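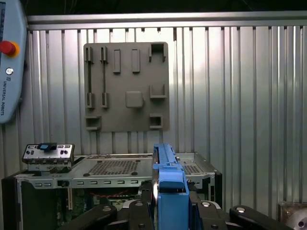 Avora 354 Drive Carrier

Replacement hot-swap carrier for Kulla storage chassis

Overview

The Avora 354 is a plastic carrier for 3.5 inch hard drives. It fits the front bays of Kulla tower and rack chassis built with the second-style latch (square release tab). It does not fit the older round-tab bays; order the 352 for those. Blue is the stock color. Black and gray are made to order in lots of 50.

Specifications

Drive size: 3.5 inch, 1 inch height
2.5 inch drives: with Drosex adapter plate, sold separately
Body: molded ABS, no metal inserts
Mounting: four side screws, 6-32, supplied
Latch rating: 2000 insertions
Operating range: 5 to 45 C
Light pipe: clear, left side, replaceable
Weight without drive: 96 g

Fitting the drive

1. Open the latch fully and lay the carrier on its back.
2. Set the drive in with the connector end facing away from the latch.
3. Start all four screws by hand, then tighten to 0.5 Nm. Overtightening bows the side rail and the carrier will bind in the bay.
4. Slide the carrier in with the latch open until it stops, then close the latch. The latch seats the connector. Do not push on the drive itself.

Carriers with a bent rail should be replaced. Heating and reshaping the plastic is not covered under warranty.

Compatibility notes

Bay covers from Mbwambo chassis share the same outer size but have a shorter latch arm. The 354 will go in and will not lock. Bays fitted with the felt dust strip need the strip trimmed 2 mm at the hinge side - the template is printed on the inside of the box.

The light pipe lines up with the activity LED on backplanes of revision C and later. On revision B it sits low and the light is hard to read from the front.

Ordering

Part 354-BL: single carrier with screws
Part 354-BL-12: box of twelve
Part 1925: light pipe, pack of ten
Part 2000: latch spring, pack of ten

Lead time on stock color is two working days. Made-to-order colors ship in September for orders received by the end of July. Bay drawings and bulk pricing: Nikau McPhee, parts desk.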